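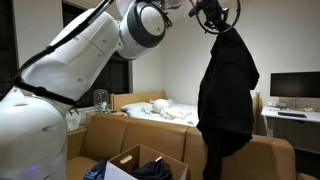 4. Keeping clothes that are no longer worn

4.1 Material used in this section

The findings in this section come from the household part of the Montes study, which was carried out in two towns, Hindau and Prirnham. A total of 284 households filled in the wardrobe survey, and 99 of them also agreed to a home interview. The interviews in Hindau were done by Wubit Hadgu and those in Prirnham by Signe Mikkelsen, using the same guide. People were asked to pick out garments they had not worn for at least a year and to talk about each one in turn. The interviewers wrote down the type of garment, how it had been obtained, where it was kept and what the owner expected to do with it. This gave us some 900 garment records, which were coded by Raimonds Rozīte and then checked by Troels Riis.

The year limit was chosen to leave out clothes put away for the season. It worked well for coats and knitwear, and less well for formal clothes, which many people keep for weddings and funerals and do not think of as unworn. Where an owner objected to a garment being called unworn we kept the record but marked it, and these records are left out of the account that follows unless we say otherwise.

4.2 Where the clothes are kept

Unworn clothes were seldom kept together. Most owners had some at the back of the wardrobe they used every day, some in a second place such as a spare room or a landing cupboard, and a few in the loft or garage. The second place mattered most. Once a garment had been moved there it was rarely taken out again except when the space was needed for something else, and it was at these times that people made decisions about it. A visitor coming to stay, a new bed or a leak in the ceiling did more to clear clothes out of a house than any feeling that there were too many of them.

Several people in Prirnham described a bag standing by the door or in the hall, filled for the charity shop and then left. In one house the bag had been there since April and had been searched more than once for things that were wanted back. We have treated clothes in such bags as still kept. They can still be reached, and their owners talked about them in the same way as they talked about the clothes upstairs.

4.3 Fleece and other hard-wearing garments

Garments that do not wear out in an obvious way made up a large part of the records. Fleece came up again and again, both as jackets and as blankets. Thick fleece in a dark colour, such as the navy piece in Figure 2, shows few stains and does not need ironing, and it can be left in a heap without much harm. Owners found it hard to say when a fleece was finished. A cotton shirt frays at the collar and a jumper goes at the elbow, and at that point the owner has a reason to let it go. With fleece the change is slower. The surface goes flat and the cuffs lose their shape, but the garment is as warm as people remember it, or near enough.

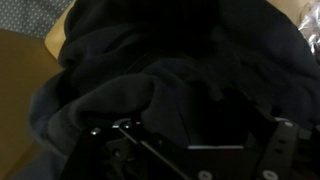 The usual answer was to move the fleece down a step. A jacket that had been worn to work was next worn for walking, then for the garden or for painting, and after that it might line a dog's bed or be put over plants in a frost. Each step was described as a sensible use and in most cases it was one. The difficulty is that a household needs only so many painting jackets. One man in Hindau had kept all his old fleeces for jobs around the house and, when asked, said that he always reached for the same one. The others were in a chest with the camping things.

Moving a garment down a step also took away other choices. A fleece that could have been given to a neighbour or sold second-hand while it was still worn to work could not be once it had paint on the sleeves. Owners knew this and did not on the whole regret it. They saw the later uses as belonging to the price they had paid.

4.4 Gifts, and clothes that had belonged to someone else

Garments given by a close relative were kept longer than garments the owner had bought. This agrees with earlier work and needs little comment, apart from one point. The giver did not have to be someone the owner saw often. A scarf from an aunt in another country was kept as firmly as one from a mother in the next street, and sometimes more so, on the ground that the aunt would be hurt if she asked after it and it had gone.

Clothes left by someone who had died were talked about by fewer people, and the interviewers did not press for them. Where they did come up, the owners spoke mostly about smell and touch. A woman in Prirnham had washed her father's cardigan and was sorry for it. She kept it in the airing cupboard, folded on a shelf with the towels, and said she had no plans for it.

4.5 Letting go

Of the ways of getting rid of clothes, the charity shop was named first in both towns. In Hindau there were also street banks run by Poltomex, and views on these were mixed. Some people liked being able to go at any hour and not having to hand the clothes to a person. Others used the banks only for things they thought too poor for a shop, such as odd socks and worn sheets. Few had a clear idea of what happened to the contents, and several asked the interviewer.

Frida Þórarinsdóttir has suggested, from her reading of the transcripts, that the wish to sort clothes properly may itself slow things down. People who took care to divide their clothes into things to sell, things to give and things for rags had more bags waiting than people who put everything in one. Our records fit this, but the survey did not ask about sorting directly and we cannot take the point much further. The question was added to the guide for the second round of interviews, which ended in November 2023 and is dealt with in section 6.

Mending was mentioned as a reason for keeping a garment far more often than it was carried out. Broken zips were the most common fault. A replacement zip could cost as much as a used jacket of the same kind, and owners who had asked at a repair shop tended to bring the jacket home again and put it back where it had been.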